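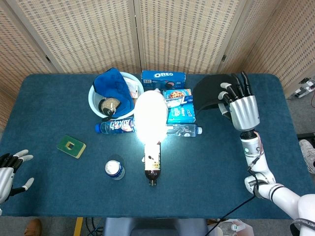 Review: the Hattori paper trimmer and the Visonix page kit, after one winter of use

Print this page | E-mail this page

I make memory albums of paper and also digital pages on the computer, and for a long time these were two separate hobbies for me. In January I decided to bring them together. I wanted to design a page on the screen, print it, cut it well, and then add real paper pieces on top. For this I bought two things: the Hattori trimmer, the middle size, and the Visonix page kit, a set of digital papers and templates. I paid for both with my own money and I have no connection to either company.

I will write first about the trimmer, because more readers have asked me about it.

The trimmer

My old trimmer was a small one with a sliding blade, and it was never quite straight. If I cut four sides of a square, the last side did not meet the first side. I corrected this with scissors for years and told myself that handmade things should look handmade. But when you print a page with a thin white border, every mistake shows. The border is wide at the top and narrow at the bottom, and then you see nothing else on the page.

The Hattori has an arm that comes down from above, like the ones in a school office but lighter. There is a clear strip that holds the paper flat before the blade reaches it. This strip is what I like most. With the old one I pressed the paper with my left hand, and the paper turned a little each time. Now I press the strip and the paper stays.

The first week I was disappointed. My cuts were still not straight, and I was ready to send it back. Then I read the leaflet again and found that the metal guide on the left side has two screws, and they must be adjusted after delivery. The leaflet says this in one short line on the last page. I used the corner of a new sheet of cardstock to set the guide, tightened the screws, and from then on my squares closed. Please do this before your first real cut. I ruined two good prints because I was impatient.

I wanted to know how the blade behaves with time, so I kept a small test. Every evening that I worked, I cut one strip from the same heavy cream cardstock and wrote on the back how many sheets I had cut since the beginning. After 70 sheets the edge looked the same as the first one. Later it became a little soft on one end, the end near the handle, and I could feel tiny hairs of paper with my finger. On photo paper I do not see this. On cardstock with a white core I do.

Thin paper is the weak point. Tissue and very light printed papers bend under the blade, and you get a small fold in place of a cut. I put a sheet of ordinary copy paper under them and cut both together, and then it is good. Vellum was fine without help.

Some other small things:

- The measuring lines are printed on the base, and mine have started to fade near the corner where I rest my hand.
- The lock for the arm is stiff. It is safe with children in the house, but I need both hands to open it.
- The rubber feet hold very well on a table and badly on a tablecloth.
- It is heavy for carrying to a crop evening. I did it one time and my shoulder remembered.

My friend Jocelyn Kowalchuk has the Brumance trimmer, and we exchanged for two weeks. Hers has the sliding blade and it is much lighter, and it can score fold lines, which mine cannot do. For cards I would choose hers. She makes a lot of birthday cards and she was happy to get it back! For full pages I prefer mine, and the clear strip is again the reason.

The page kit

The Visonix kit is a download. You receive 21 background papers, a folder of frames and labels, and 13 layered templates. The templates open in the program I use without trouble, and the layers have sensible names. You may laugh that I mention this, but I have bought kits where every layer was called "copy" of something, and I lost an hour only to find the shadow.

The colors are quiet. There is a soft green, a gray with a little brown in it, several creams, and one strong orange that I did not use. I made pages about my niece's first months at nursery school, and the quiet papers let her face be the most important part. For a birthday or a day at the beach I think they would be too serious.

My method is simple. I choose the template first and the photo second. I place the photo under the mask, move it until the eyes are in the upper third, and only then do I look at the papers. If I begin with the papers I fall in love with one and force everything to agree with it. Others work the opposite way and their pages are lovely, so please take it only as my habit.

For printing, I add a thin gray line around the page, on its own layer, exactly where I want to cut. I learned this in an online class with Chiharu Matsuda, and it made the trimmer and the kit work together. I lay the clear strip along the gray line so that the line falls just outside. When I cut, the line goes away with the waste. Before, I cut by the measuring marks, and my printer does not place the image at the same point each time, so the marks were no help.

What I do not like in the kit are the shadows. They come already made, and they are all from the upper left. Some of the frames, however, have their light painted from the right. When you put such a frame on such a shadow, something looks wrong and it takes a while to understand why. I now flip those frames before using them. The small labels are also poor when they are printed large, the edges become blurry. At the size they were made for, they are pretty.

There is a written guide with the kit. It is short and friendly, but it supposes that you know what a clipping mask is. If this is your first kit, ask somebody to show you one time, or begin with the free sample that they have on their site, which has only one template and one paper.

Would I buy them again?

The trimmer, yes, and I would also order a second blade together with it, to save the postage. The kit, yes, but I would wait for a sale. I did not use even half of the labels, and the orange paper is still waiting for its day.

Next I want to try the Pramono adhesive rollers, because my glue dots have begun to show through the thinner prints. If you have used them on inkjet paper, please write to me below.

Reader comments (4)

Tansy: Thank you for the part about the two screws. I have had this trimmer since last fall and blamed my eyes the whole time. Fixed it this morning before breakfast.

quiltandglue: Do the templates work if I only have the older version of the program? I am scared to buy and not be able to open them.

Author's reply: I tried two of them on my sister's old computer and they opened, but the text layers asked to be updated. After I clicked yes it was normal. Perhaps try the free sample first.

Mags in Duluth: I've used Pramono rollers on inkjet prints and they hold fine, just let the ink sit overnight first. The refills are fiddly. Also, I LOVE that orange paper, I used it behind a pumpkin patch photo and it was perfect.

Print this page | E-mail this page

Contact | Copyright, all text and layouts belong to the author, please ask before copying | Back to top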